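Workshop notebook, Nullodport
7 Sep 2018

Small boards, second batch

Finished the sorting this morning and started on the cleaning in the afternoon. These are the small whiteboards with the wooden frames that came back from the Breda rooms at the end of term. Big ones are still in the corridor and stay there until the wall fixings arrive.

Condition on arrival was mixed. Most of the surfaces have the grey haze you get from dry wiping month after month with the same dirty pad. A few have proper ghosting, where old writing can still be read at an angle. Two had been written on with the wrong pen entirely. Frames are mostly sound. The usual trouble is at the corners, where the mitre opens up and the edge of the board starts to show.

Sorted into three stacks on the long bench:
Clean and go back
Clean, then glue one or more corners
Strip for parts

The strip pile is smaller than I expected. Good frames off those can go on to boards from the middle stack if the lengths match. Check lengths before gluing anything. Last year we had one pair that differed by 6 mm and the frame never sat square.

Cleaning

Tried three things on the same board, one strip each, to see what shifted the haze.

Warm water and washing-up liquid: takes off the loose dust and finger grease, leaves the ghosting. Fine as a first pass.

The Imetti spray: better, but it wants two goes and leaves a smear if it is not buffed straight away. We have most of a case of it, so it may as well be used up.

Isopropyl on a cotton cloth: clears nearly everything, including the wrong pen. Smells, so window open. Keep it off the wood. I let some run under the edge on the first board and it dulled the finish along the bottom rail. Not bad enough to redo, but it shows in daylight.

Settled on soap first, isopropyl only where needed, then a plain damp cloth. The spray can be kept for the weekly wipe in the rooms. Cloths go in the bucket under the sink once they turn grey, not back on the shelf.

Corners

Used the ordinary white wood glue and the band clamps. Open the joint a little with a thin blade, work the glue in with a strip of card, close up, clamp, wipe off what squeezes out. Leave overnight. I had been taking the clamps off after lunch on the last lot and a few opened again when they were hung, so overnight from now on.

Where the joint has lost wood there is no point filling it with glue. Those go to the strip pile.

For rough edges I went over the frame lightly with 80 grit and then something finer. The 80 is too coarse on its own and leaves scratches across the grain. A finer paper alone would probably do for most of them. Need to order more, we are down to offcuts.

Handling

The small boards get lifted by one corner far too often, and I think that is where many of the open mitres come from. All the pull goes through one joint. Held at two places the load is shared and the board is easier to turn over or set down.

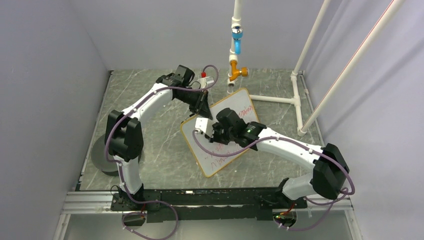
Still to do

Glue the rest of the middle stack, as many at a time as there are clamps.
Order fine paper, cotton cloths, another bottle of isopropyl.
Ask Quintero whether they want theirs back with hooks or with the magnetic strip. Their last note said both.
Find the missing box of corner plates. It was on the shelf by the door before the move.
Go through the big boards in October, once the wall fixings are here.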